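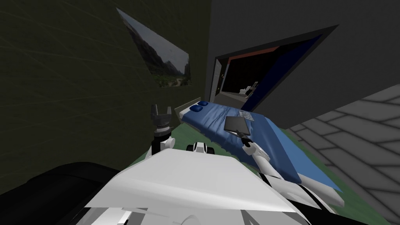

シミュレーターの寝室。右手で灰色の板をつまんで、青いベッドの上にいるところ

投稿:Ngọc Hà 8月

先週の続きです。ロボットに片づけを教える練習、今週もほぼ毎晩やってました(おかげで洗濯物は自分の部屋にたまる一方……)。

使っているのは相変わらずHurnariというシミュレーターで、両手にコントローラーを握って、自分の腕の動きをそのままロボットの腕に写すやつです。うまくいった回だけ保存して、あとでまとめて学習に回します。目標は100本。金曜の夜の時点で、まだ半分もいってません!

今回のお題は「平たいものを持って、ベッドの上の決めた場所に置く」。言葉にすると簡単そうでしょう? わたしもそう思ってました。でも薄い板って、つまむ場所がちょっとずれるだけで手の中でくるっと回るんですよね。2本指なので、人間みたいに手のひらで支えるわけにもいかないし。最初の5回は全部落としました。うち1回はベッドの向こう側に飛んでいって、リセットボタンのお世話になりました。

Felicidadさんに相談したら、「板の真ん中を狙わないで、下の端を深めにくわえて、それから手首を寝かせてみて」とのこと。やってみたら急に安定してびっくり。ただ、手首を寝かせようとすると、こっちの肘がどんどん上がっていって、終わるころには肩がばきばきです。椅子の肘かけを外したら少しましになりました。

あと悩んだのが、使わないほうの手。左手は指を開いたまま上に向けて待たせているんですが、コントローラーを持つ手が疲れてくると、じわじわ下がってくるんです。それもちゃんとデータに残るわけで、学習したロボットが「板を運ぶときは左手をだらっとさせるもの」と覚えたら嫌だなあと。なので今は、左手が下がった回は惜しくてもボツにしてます。Gaspardさんは「そのくらい揺れがあったほうが強くなるよ」派で、ここは意見が割れたまま。どっちが正しいかは、学習が終わったら比べてみるつもりです。

それから視点の傾き! 体ごとぐいっと傾けると部屋まで斜めに見えて、長くやっていると酔います。壁の山の絵なんて、もうぺちゃんこの台形。わたしは3本録ったら休憩、と決めました。冷たい麦茶を飲んで、遠くを見て、また戻る。これでだいぶ違います。

操作の速さもけっこう大事みたいです。慣れてくると早く終わらせたくなって、ベッドの手前でぴゅっと動かしちゃうんですが、再生してみると動きがかくかく。置く直前だけは、自分でもじれったいくらいゆっくり動かすようにしています。

次は枕を動かすお題に手を出したいけど、やわらかいものはつぶれ方が読めないとFirouzehさんにおどかされていて、ちょっとこわい。コントローラーの感度の設定を知りたいというコメントをもらっていたので、それは次の記事に書きますね。

コメント 5件 シェア 3件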